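About Liltar

We're a small robotics shop in Itcombe, and we love a fiddly job! Senyo Zakaria and Cecilia Kyei started the company to keep one test cell running. The cell is called Skorkik, and it's still the heart of the place.
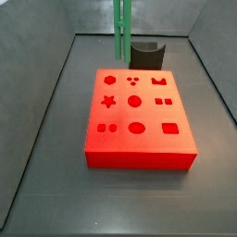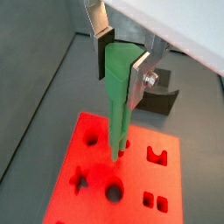
Skorkik with the red shape board and the green two-pronged part.

Yaw Sowah looks after the cell day to day. He checks the finger pads every 300 cycles, wipes down the floor and walls, and goes over the bolts with a torque wrench before the first run of the morning. After roughly 2,000 cycles the whole gripper comes off for a proper service – Mahfuz Wanigasekara's favorite day, and he'll happily talk you through it.

Want to see it up close? Visitors are welcome all through July. Ring the bell at the McKinnon entrance and ask for Iddrisu Acheampong.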